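Search this site
Enter a word or phrase
Go

Storing and Using Nut Butters, Tahini and Tamarind at Home

2022-10-16

Citley Kitchen Advice receives a steady number of enquiries about the thick pastes and sticky concentrates that now sit in many household cupboards. The following guidance replaces the sheet issued in September and applies to shop-bought products in their original jars or packets. Where the label gives different instructions, the label should be followed.

Separated oil

Natural peanut butter, almond butter and tahini will separate if left standing. The oil is harmless and should not be poured away, as the paste beneath becomes too stiff to spread. Turn the closed jar upside down on a saucer the evening before it is needed. The next day, stir with a round-handled butter knife, working slowly from the base of the jar upwards. A spoon tends to push oil over the rim.

A jar that has already lost its oil may be rescued in part. Add a teaspoon of groundnut or sunflower oil to every 200 g of paste and leave it for an hour before stirring. Sesame oil sold for seasoning is too strong for this purpose, even in tahini.

Tamarind blocks and concentrate

Block tamarind should be kept in a lidded box once the wrapper has been opened. To prepare it, break off the amount required, cover with hot water and leave until soft, then press through a metal sieve. For a pouring sauce, 200 ml of water to a walnut-sized piece is a suitable starting point. Scrape the underside of the sieve, where most of the pulp collects.

Concentrate is considerably sharper and the two should not be exchanged spoon for spoon. Readers using the Arumugam method for dipping sauces should add concentrate at the end of cooking and taste after each half teaspoon. 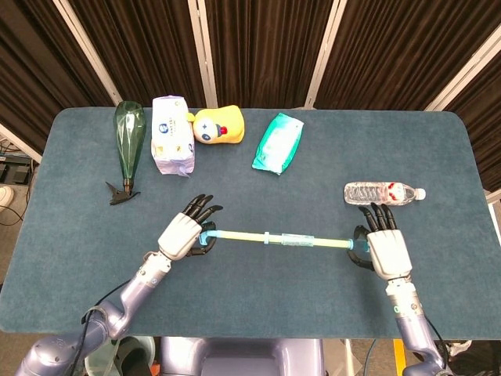 Pale-yellow rod with light-blue end connectors, held between two white hands with black fingers.

Cleaning jars and lids

Warm water alone will not shift nut butter. Wipe out the jar with kitchen paper and put the paper in the bin, never down the sink. Add a drop of washing-up liquid and a little hot water, close the lid firmly and shake. Leave the jar to stand for ten minutes before rinsing. Lids with a cardboard lining cannot be washed properly and should be thrown away.

Labels will usually lift after a soak. Any glue that remains can be rubbed with cooking oil and bicarbonate of soda mixed to a paste.

Sauces made in advance

Peanut sauces thicken as they cool. They should be made slightly thinner than required, covered, and placed in the refrigerator as soon as they have cooled. Use within 3 days. Reheat gently in a small pan with a splash of water, stirring throughout, until the sauce is steaming hot all the way through. Do not reheat more than once.

Sauces containing coconut milk may look curdled after chilling. Whisking over a low heat will normally bring them together.

Spoons and allergies

Households that include a person with a nut allergy should keep a separate spoon, knife and board for nut products, and wash them apart from other items. Wooden utensils hold on to traces and are best avoided. The Callham range of coloured spatulas is one way of telling the sets apart; coloured tape on the handle does equally well.

Reader comments (3)

marrowfat
The upside-down jar worked on a tahini I had given up on. It did leak a bit, so do use the saucer.

Hob_and_Kettle
Could you say whether concentrate needs to go in the fridge? Mine says "cool place" and our kitchen is never cool.

Cladness resident
I still think a fork is better than a knife for stirring.

This website uses cookies to remember your preferences. By continuing to browse you agree to their use. Accept | Manage settings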